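Why do eggs come in bumpy boxes?

Eggs roll. Not straight like a ball though, they go round in a curve, becuase one end is pointier. Handy in a nest, bit of a pain on a table.

So, the box. Every egg gets its own cup. Cups stop eggs knocking together, and knocking is what cracks them. Lots of boxes are pulp, which is old paper mushed up with water, pressed in a mould and dried. Soft enough to give a little, stiff enough to stack.

Try it! Ask a grown up first. Put eggs back one at a time, pointy end down, back row first. No squeezing. Heavy stuff well out the way. Then wash your hands, 20 seconds, with soap, even if teh shells look clean.

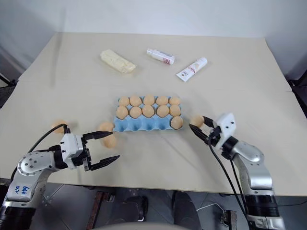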